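Laundry Room and Building Questions
Javier Court Apartments

These are the questions the office gets most often. If yours isn't listed, leave a note in the box by the mailroom or call during office hours.

When is the office open?
The office opens at 10 in the morning and closes at 5. Lilibeth Lacson handles leases and keys. Rogelio Manalastas handles repairs.

How do I pay for the laundry machines?
With a Pukivau card. You can get one from the office for a $2 deposit. Add money to it at the wall reader next to the laundry room door. The reader takes bank cards and bills but not coins.

Is the money on my card refundable?
Yes, when you move out. Bring the card to the office with your keys. Cards that have not been used for 17 months are closed, and the balance goes back to the tenant on the lease.

I lost my card. Can the balance be moved?
Only if the card was registered. Write down the number on the back when you first get it and give it to Lilibeth.

What time does the laundry room close?
The last wash should be started by 9 p.m. The door locks by itself at 11 p.m. and will not open again from the hallway until 6 a.m. If something of yours is locked in, please wait until morning. This does not count as an emergency call.

Can I reserve a machine?
No. The sign-up sheet was dropped in January. If a cycle is finished and the owner has not come back after 10 minutes, you may move the clothes to the folding table.

Why didn't the washer drain?
Usually the load was too heavy or there was too much soap. Run a spin cycle on its own. If water is still in the drum, tape a note to the door and tell Rogelio.

Do I have to clean the lint filter?
Yes, before each load. On the stacked machines the filter is at the bottom lip of the dryer opening. Put the lint in the trash can, never down the sink.
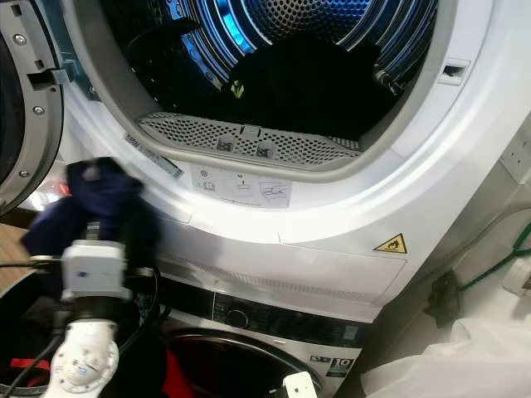
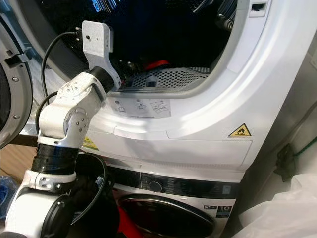
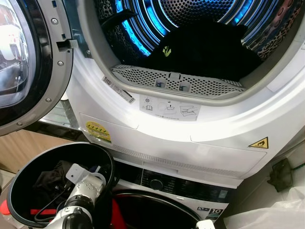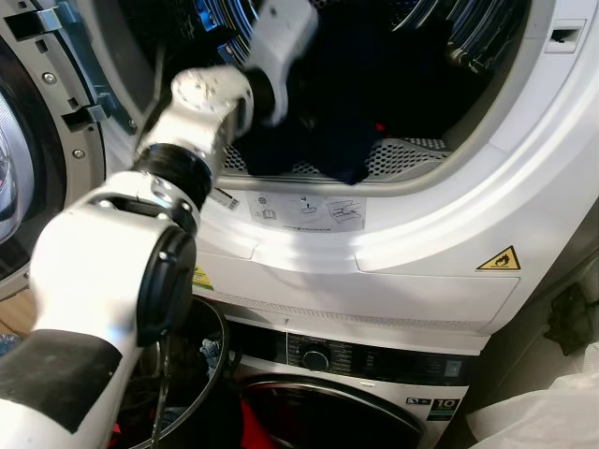
Can I wash rugs or comforters?
Small bath rugs are fine if they have no rubber backing. Take comforters to Irnell Cleaners on the corner, where the machines are larger.

Can I put a washer in my own apartment?
No. The pipes in the building were not sized for it, and the lease does not allow portable units either.

Who do I call about a leak at night?
Call the office number and press 2. Godfrey Kombo takes night calls. Say which floor you are on and whether the water is still running.

Where do I pick up large packages?
In storage room 296, next to the back stairs. Bring a photo ID. Packages are returned to the carrier if they are not picked up within two weeks.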